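Recording pick-up examples in a furnished room

Written by Samira Harb for new operators on the Talex set 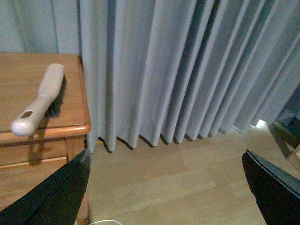 Wrist camera view: brush on the nightstand, fingers open.

This page covers one task, picking up a handheld brush from a nightstand. You will record 12 episodes per placement and then move the brush.

Before you start

Close the curtain and leave it closed for the whole session. Daylight that changes halfway through makes the episodes hard to compare. Check that the wrist camera shows both fingertips. If one is missing from the view, reseat the mount and check again.

Placing the object

1. Lay the brush on the nightstand at an angle.
2. For half of the placements, let the handle stick out past the front edge. For the rest, keep the whole brush on the top.
3. Write the placement number in the log before recording.

Recording

1. Open the fingers all the way and start the episode.
2. Approach at a steady speed. Do not stop to line up.
3. Close on the handle, lift, and hold still for two seconds.
4. End the episode, open the fingers and return to the start pose.

An episode should run 8 to 14 seconds. Longer ones usually contain a pause, and Patricio will send them back.

Missed grasps

Keep a miss if you recovered and finished the lift. Tag it "retry". If the brush fell to the floor, tag it "drop" and start a new episode. Do not delete anything yourself.

Uploading

Copy the session folder to the Talex drive by 6 on Friday. Ziad Sayegh checks the tags and posts the list of placements still needed.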